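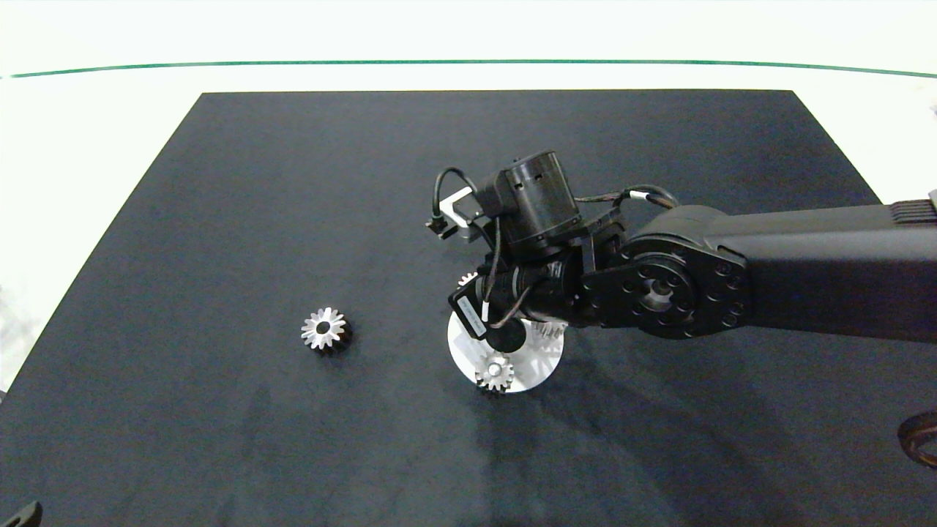

Give the Robots the Boring Gears First

I spent 16 years on the assembly floor at Grostach in Gerna, most of them putting small gear trains together by hand, and I'm going to say something that gets me odd looks at lunch: I can't wait for a machine to do this job. I mean it! I love gears. I love the feel of two of them finding each other when you give one a tiny turn with your thumb. I also remember what my thumbs felt like by the end of a shift.

People keep asking me if robots can do shop work "yet," and they usually mean one of two things. Either they've seen the giant welding arms in a car plant and figure the question was settled years ago, or they've watched a clip of a robot dropping a spoon and figure it will never happen. Small-parts assembly sits right between those, and I think it's the most interesting place to be looking just now.

Think about what a person does with a gear. You look at a few loose ones on the bench and pick the right one. You lift it without knocking its neighbor. Then it has to go down square on its post, and if there's another gear already there, the teeth have to mesh. They almost never line up the first time. So you wiggle. You don't look while you wiggle, either; you're feeling for the moment it drops. When I trained new hires I had a sheet with seven steps on it, and the wiggle wasn't one of them. I had no idea how to write it down.

My old line did 89 sets on a good shift. A camera and a gripper that manage a fraction of that, slowly, would still be doing something that looked out of reach to me when I started.
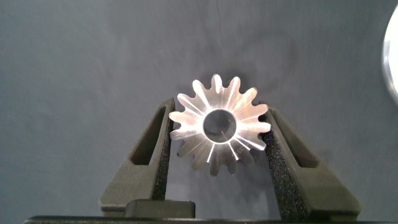
Two fingers and a rough pad

Look at how little hand there is on a machine like this. Two fingers, tapered, with a gritty strip on the inside of each, pressing on the teeth from both sides. The cone-shaped gears are mean little parts. They're shiny, so a camera gets glare off every sloped tooth face, and they narrow toward one side, so they love to tip in your grip. I've squirted more of them across the floor than I'd care to admit, and I had ten fingers to work with.

That simple grip makes me hopeful. For years the talk was that we'd need a full artificial hand before a robot could do bench work, and maybe we will for threading a wire through a housing. But plenty of bench work is pick it up, turn it, set it down, check it. Two fingers can go a long way there if the brain behind them knows when to let go and try again.

The trying again is where I'd put my money and my patience. An old-style machine needed every part in a tray, facing the same way, in the same spot, forever. Building those trays at Grostach took longer than some of the orders did. When we switched from the Veres gearbox to the Tavomach, the fixtures for the first one went on a shelf and stayed there. A machine that can deal with a gear lying wherever somebody left it would change the math for every small shop I know, the ones that make a batch of this and a batch of that and could never afford the trays. 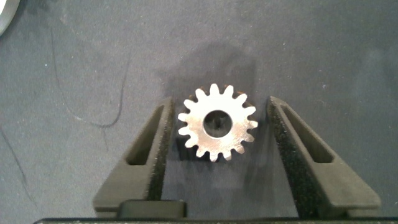 Krisztina Kiss
Columnist and former assembly trainer
July 2023

So, can they do it yet? My answer is "some of it, and keep watching." Picking up one gear, I believe in. Putting down a whole train that turns freely, shift after shift, with oil on the parts and a burr on every tenth one, I'd want to stand next to it for a good long while first. A gap between the fingers has to close on the metal at the right place, and being a hair off at the pickup becomes being a lot off at the post. Every assembler knows that. You fix the grip before you fix the fit.

I hear the worry about jobs too, and I don't wave it away. I had 16 people on my line, and some of them would rather have sore thumbs than no paycheck. Shops should bring those people in at the start and pay them to teach the machines. Who else knows what a bad mesh feels like? Ask the woman who can tell with her eyes shut.

And the house chores? Later, I think. A sock is a much harder thing than a gear. A gear keeps its shape when you pick it up, and I'd happily take a robot that's good with gears while I wait for one that can handle my laundry.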